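Stestar 2 packing cell: planning and ordering

The Stestar 2 is a tabletop pick-and-place cell for small shops and co-packers handling bagged snacks. It is sold by Matonberg as a base unit, with grippers and guarding ordered separately. Order code 803.

Most buyers spend too little on the gripper and too much on reach. The base unit covers a table 71 cm deep, enough for one person's packing station. If your staff work standing at a longer bench, budget for two cells.

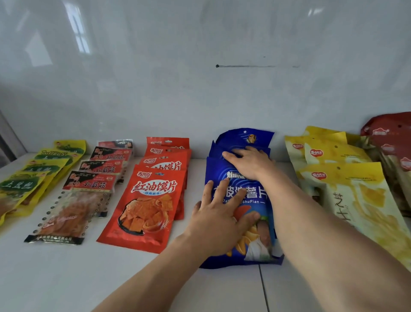
Gripper choice depends on the packs you handle. Suction cups suit flat packs with a smooth face. Crisp bags are harder, as the film moves under the cup and the contents break. A person laying blue crisp bags on top of one another will use both hands, one spread low on the front bag and the other higher up the stack. A single arm has no second hand to steady the pile, so price the Bennani side rest with any job that includes stacking. Glossy film may also need a diffused lamp, sold separately.

Before asking for a quote, please send us:

- a list of every pack, with its filled weight
- five filled samples of each
- the size and height of your table
- how often your range changes

Each new pack has to be taught to the cell. The base price includes 29 packs, and further packs are charged singly. Allow a day for fitting and another for staff training.

Orders placed now will be delivered from our Kostotby depot in September.

2 comments | 29 shares

© Matonberg | Contact sales | Back to top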